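Masters open water: wave seeding for the Mallero lake swim

Forum > Open Water > Rules and Officiating

dalgleish_n
Posted Dec 9, 2021

The draft conditions for next year's Mallero swim are out and I would like views before the club replies. For those who did not enter in August: 137 starters, one mass start, in-water, with the first turn buoy far too close to the line. I was referee's assistant on the first turn and we logged 15 contact incidents there, against two at all the other buoys combined.

The draft proposes three waves, seeded by declared 1500 m pool time, at intervals of 9 minutes. Age group results would be taken on net time from the chip, and overall places on gun time per wave, merged afterwards. I think the waves are right and the merging is wrong. A swimmer in wave two cannot race a swimmer in wave one, and net time takes no account of the wind getting up on the return leg.

Niall Dalgleish
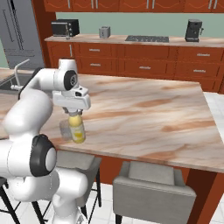

Arm over the island, yellow bottle in the fingers.

tumbleturn40
Re: wave seeding

Which distance does this apply to? The draft I have says "all events" in section 2 and "the 3 km event" in section 5.

dalgleish_n
Re: wave seeding

3 km only. Section 2 is left over from the old text. The 1 km had 40 entries and doesn't need splitting.

ivone_leite
Re: wave seeding

I disagree on merging. Masters is age group competition. The overall list is a courtesy and most of the field never looks at it. If net time is accepted for the age groups then it should be used for the overall list too, and the question of gun time disappears. Having two methods in one results sheet is what causes protests.

On the wind, conditions change within a single wave as well. The last swimmers in August were out for more than twice as long as the first. We don't correct for that.

Ivone Leite

dalgleish_n
Re: wave seeding

We don't correct for it, but they are all in the same race and can see each other. Drafting is the larger point. A swimmer just above the cut-off goes into wave two and leads it alone. A swimmer just below the cut-off sits on feet in wave one for the whole distance. The saving from drafting is well documented and easily exceeds the difference between their pool times.

wk_yip
Re: wave seeding

Declared pool time is the weak part. Three questions.

1. Long course or short course? The draft does not say.
2. What is the qualifying window? A time from five years ago tells the organiser very little.
3. What happens to swimmers with no 1500 m time? A large share of open water entrants have never swum one in competition.

At Flurska they accept a 400 m time and apply a conversion. It is crude but nobody has to invent a number on the entry form.

Wai-kit Yip
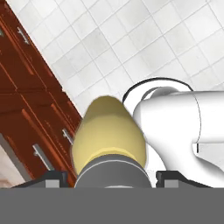
I should add that Flurska also lets the referee move a swimmer between waves up to the technical briefing. The change is posted on the board with the reason. I have seen it used for two swimmers who had entered a yards time by mistake, and it took a couple of minutes to sort out. The Mallero draft gives the referee no such power. As written, an obviously wrong seed would have to stand.

tumbleturn40
Re: wave seeding

Conversion from 400 m flatters the sprinters. I've got a decent 400 and a poor 1500 and I would be seeded well above where I belong. Then I get swum over at the first buoy, and that's the thing we are trying to stop.

ulle_u
Re: wave seeding

I would not seed by time at all. Seed by age group and sex, as triathlon does. Everyone you are racing for a medal starts when you start. Net time equals gun time within each category and there is no merging to argue over. Nobody needs to declare anything except a date of birth.

Ülle Uibo

wk_yip
Re: wave seeding

That fixes the results and leaves the contact. The spread of speed inside the 45-49 men is as wide as the spread across the whole field. You would also have the fast swimmers of wave two going through the back of wave one at the second buoy, with safety craft trying to read two cap colours in one group.

ulle_u
Re: wave seeding

Overtaking in open water, at a closing speed of a slow walk, is not the same hazard as a full field arriving at one buoy in the first few minutes. The incident log supports this. Nearly all of it was at the first turn. Fewer bodies there is what matters and any split achieves it.

I would also move the buoy. It costs nothing. At Vodard the first turn was put back to 400 m from the start and the complaints stopped the same year, with a single mass start.

dalgleish_n
Re: wave seeding

The buoy cannot go straight out because of the ferry channel. It could go further along the north shore if the start line were turned to suit. I will ask Wen-hsiung Chu, who laid the course, whether the anchor blocks will reach. The bottom drops away quickly on that side.

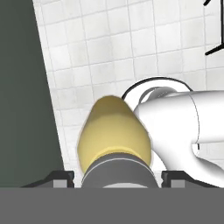 Yellow object in the gap between the two fingers, white tiles beyond.

wh_chu
Re: wave seeding

Niall passed this on. The blocks will reach if the line is lengthened. The depth at the new position is greater than at the old one and there will be more swing, so the buoy may sit several metres off its mark in a westerly. For a masters event I consider that acceptable, provided the distance is published as approximate. It should not be used for record purposes.

Turning the start line means starting from the slipway side. The slipway is narrow. A full field cannot enter the water there in reasonable time, so some form of split is needed whichever way you seed it.

Wen-hsiung Chu

ivone_leite
Re: wave seeding

Then the interval needs looking at as well. Nine minutes by three waves means the last wave has been standing at the slipway for 18 minutes after the first start. The water was warm in August but the bank was windy. Five minutes would do.

wh_chu
Re: wave seeding

Five is tight for the start boat to get back on station. Six or seven, perhaps. I would want to try it with the boat first.

choi_masters
Re: wave seeding

Has anyone looked at the cut-off? If it runs from the first gun, wave three loses 18 minutes of it. The draft only says "from the start".

dalgleish_n
Re: wave seeding

It should run from each wave's own gun. I will put that in the reply, along with the course type for pool times and the referee's power to reseed. Ülle, if you want the age group option included as an alternative, send me a paragraph and I will attach it under your name. I remain against the merged list.

ivone_leite
Re: wave seeding

And I remain for net time throughout. Please record both.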